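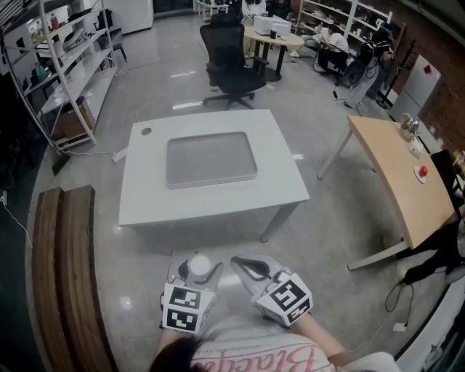

Review: the Gresitz bench guide for hand-held gripper work

Gresitz sells this as a 28-page guide with a laminated wall card. I bought one in May for our small shop and have used it for 37 sessions with paired grippers, the kind with printed square markers on white cubes.

Most of it is good practice set down in order. Section 2, on markers, is the strongest. Keep fingers and sleeves off the cube faces, wipe them with a dry cloth, and replace any marker with a scuffed corner. The table rule is just as short: nothing on the top except what the task calls for.

Floors get one page and need more. Cables should run along the wall or under a cover, it says – fine, but there's no advice for a room with desks on both sides. I ended up using the Flovham checklist for that part.

Roswitha Böttcher's chapter on rest breaks is sensible. She allows up to 71 minutes of gripping before a proper stop. I find that long for my wrists and stop sooner.

The wall card is printed in grey on white and is hard to read from the bench. The colour version costs extra.

Worth buying if you have no written rules yet. Four out of five.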